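Re: [woodfinish] Cupping after one-side oiling, maple panels
List archive, July
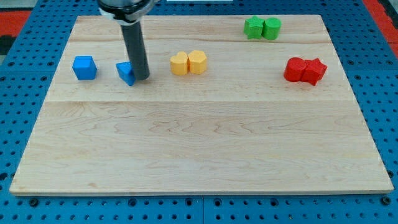
Photo: Poltlow workshop pages

> We glued up 4 maple panels for the Omton counter job and put
> oil on the top faces only, planning to do the undersides after
> delivery. Two of them have cupped. The edges are high by 6 mm
> across the full width. Moisture content was fine at glue-up. Is
> this the oil, or did we get bad stock? Would a film finish have
> prevented it? We are thinking of planing them flat this week.

Please don't plane them yet. If you flatten a panel while one face is at a different moisture content from the other, it will move again when the two faces even out, and you will have lost the thickness.

Oil is a weak moisture barrier. It slows exchange on the coated face a little, and the bare face goes on trading water with the room at its full rate. When the air gets more humid, the bare underside swells first and the edges rise. That matches what you report. In a dry spell the same panel would bow the other way. A film finish on one side only would have made the imbalance larger, so I would not count on it as a cure.

"Fine at glue-up" needs a number. What did the meter read, on which species setting, and was it a pin or a pinless unit? A pinless meter laid on a panel this thick may not read the far face at all. Take readings on both faces of all the panels, the flat ones included, and post them.

In the meantime:

Stand the panels on edge, or sticker them flat with clear air under the whole width. Do not leave them lying directly on a bench top or a concrete floor. Even on a perforated top, the underside gets less air than the upper face.

Leave them unclamped. Clamping a cupped panel flat while it is out of balance can set a permanent strain at the glue lines.

Check with a straightedge at the same 4 marked points, morning and evening, and write the room humidity next to each reading. If the cup is going down, wait.

When the readings on the two faces agree, oil the underside with the same product and the same number of coats as the top. If there is still a cup after that, plane it.

On stock: I would look at the end grain before blaming the supplier. Flat-sawn boards all laid with the heart side up will add their individual cups into one long curve. Alternating them gives a shallow ripple instead — easier to sand out, harder to hold down with screws. Wavy figure on the face says very little about this either way.

For installation, use slotted holes or figure-eight fasteners across the width. Do not glue the panels to the cabinets. The Mazurek table in the list files gives movement per unit width for hard maple, and the worked case in it is close to your size.

The older thread on the Grivis benches covers the same problem with beech. It is message 366 in the archive. The readings are in the second half, after the argument over wax.

> Also, do we need to seal the end grain separately?

Yes. It takes up water much faster than the faces. Two extra coats on the ends, wiped off before they get tacky.

--
woodfinish list, 1,534 subscribers
Plain text only, trim your quotes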